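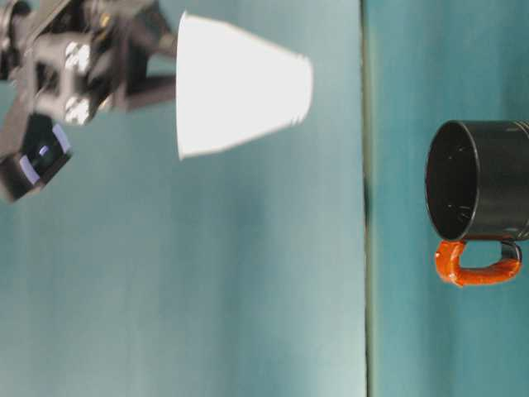 Armindo Seixas would have preferred a second dishwasher. The request went in before the robot arm was ordered, he said, and he still thinks the back counter at the Teixeira catering depot is short of racking more than it is short of hands. The arm has been on the counter regardless since the start of the year, sorting cups and mugs that come back on the trolleys from office floors.

The installation was supplied by Censide, an integrator that until now has worked mostly in parcel handling. It consists of one arm with a two-finger gripper and a camera at the wrist, running on Wustilon control software. Paper cups are to be lifted clear and dropped in the recycling chute. Mugs go into wash racks, mouth down. Cutlery, plates and anything with food in it are still done by hand at the next bench.

According to figures released by the depot on Mar 21, 2025, the arm handled 2,715 items in its most recent full week of operation. Of those, 207 were set aside for a person to deal with, mostly nested cups and mugs lying against each other. The depot did not give a breakage figure. Speed is below that of an experienced sorter, and the arm is not expected to match one under the present grip settings, which are kept low so that paper cups hold their shape.

Staffing on the counter has gone from three people per shift to two. No positions were cut. The third person was moved to trolley collection, a job that had been covered by casual labour at peak times. The change brought a different start time and, for some staff, the loss of an evening loading they had counted on. Management has agreed to pay the difference until the end of April, after which the rate will be reviewed.

Those who stayed on the counter report less reaching and twisting, and more standing. One now spends part of each shift spreading items out ahead of the arm so that it can take them singly, a task that did not exist before and does not appear in the job description. The other clears rejects and restarts the program after a stop. Both were given a half-day course and are authorized to pause the machine. Neither is authorized to change its settings, and a call to Censide is required for that.

Jairo Giraldo, site manager at the depot, said the call-outs were the main cost he had not budgeted for. He has asked for two counter staff to be trained to adjust grip force and approach height, with a pay classification to match - a point the supplier has accepted in principle but has not yet priced.

A software update due in April is meant to improve the handling of mugs lying on their sides, where the position of the handle governs how the fingers can close. A separate trial at the Fisura site, which runs a single shift and has a narrower counter, will go ahead only if the update brings down the number of items set aside. The request for a second dishwasher remains open.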